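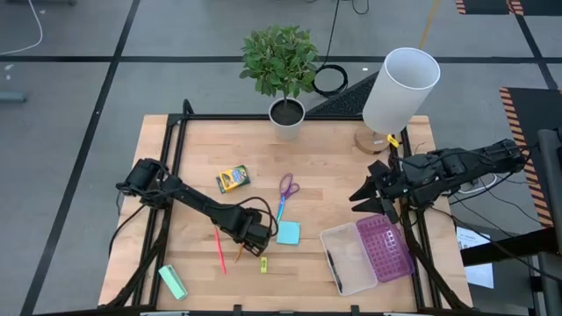

Press Notice No. 12

LOLEO TABLETOP OIL GOES ON SALE, AND I'M VERY HAPPY ABOUT IT

PRULBY, 2025-07-22 – Hello from the Loleo shop! I'm Krishnamoorthy Acharya, I own the place, and I write these notices myself, so if you were expecting the usual kind with the stiff quotes in the middle I apologize. The news is that Loleo Tabletop Oil goes on the shelf today in our Prulby store, and it will be at Kaimal Hardware and the Stavitz Street market before the end of the summer.

If you've bought from us before, you know us for cutting board wax. The wax is still here and nothing about it has changed. The oil is for bigger stuff: kitchen counters, workbenches, desks, islands, the table in the garage that everybody dumps their mail on. People kept coming in and asking whether they could rub board wax over a whole countertop, and you can, but you'll be there all afternoon and your shoulder will hate you. I did my own counter that way (twice!) before I gave in and started mixing something thinner.

What I love about butcher block is how the strips never match. You get a pale one next to a honey-colored one next to something in between, and a lot of finishes turn all of that into one flat orange. I wanted an oil that left the pale strips pale. Our first batches did not. One of them smelled like a barn. The one we're selling is batch 8, and the sample boards from it still look like the wood I started with, only a little deeper, the way a board looks when you wipe it with a damp cloth.

It comes in one size, a 235 ml tin with a screw cap. I went back and forth on offering a bigger one and decided against it for now, mostly because I keep finding half-full cans of finish in my own basement that have gone gummy. One tin did the counter in my kitchen with enough left over for the cutting boards and a rolling pin.

How to use it

Clear everything off and wipe the wood down. Let it dry overnight – really overnight, please. If the surface feels rough, give it a light sanding along the grain and wipe again. Pour a small puddle, spread it with a lint-free cloth, and wait until it looks thirsty in spots, then go over those spots again. Wipe off whatever is still sitting on top. New or very dry wood wants 3 coats, a night apart. After that you can just add a coat when water stops beading up.

Don't skip the ends! The end grain drinks more than the rest of the table put together, and it's where the little cracks start. Do the underside too if you can get at it. Finishing only the top is how a nice flat slab turns into a shallow bowl, and I say this as someone who made the bowl.

One safety thing, and it's printed on the tin as well. Oily rags can heat up by themselves when they're wadded in a pile. Lay them out flat outdoors, away from anything that burns, until they're dry and stiff, or soak them in water and seal them in a metal can. Please don't toss them in the trash in a ball.

Questions I've already gotten at the counter

Can it go over varnish? No. The oil has to get into the wood, and varnish won't let it. You'd need to strip the old finish first, and if you're not sure what's on there, put a drop of water on it and watch. If it just sits there for ages, something is sealing the surface.

Will it stop hot pans from leaving rings? No, use a trivet. An oiled top is easy to fix, though. Sand the ring, wipe, oil the spot, and in a day or two you'll have a hard time finding it.

Does it smell? A bit, for the first day. Open a window. My sister says it smells like walnuts, and I've decided to agree with her.

What about glue and sticky residue? Scrape gently with a plastic card and then rub with a little of the oil on a cloth. It lifts most label gunk. Ink is harder, and marker is mostly a sanding job.

Come try it

We'll have offcuts out on the front counter all through the first weeks, along with cloths and an open tin, and you're welcome to oil one and take it home. They make good trivets (see above). If you bring in a small piece of your own wood, I'll put a dab on it so you can see the color before you buy. I'd much rather do that than have you find out on your grandmother's table.

In October we're starting evening finishing classes in the back of the store. Each one takes 12 people, everybody works on a board, and you leave with the board and greasy hands. The sign-up sheet is next to the register. Wear something you don't like very much.

For editors and anyone writing about home stuff: I'm glad to send a tin and a sample board, oiled on one half and bare on the other. I'm also happy to talk on the phone about wood for longer than you probably want. Mornings are best, before the store gets busy.

About Loleo

Loleo makes waxes and oils for wooden things people use every day. We mix, fill and label everything in Prulby, and the store is at the front of the same building.

Press contact: Krishnamoorthy Acharya, owner, Loleo, Prulby. Ask for me at the counter or leave a message with whoever picks up.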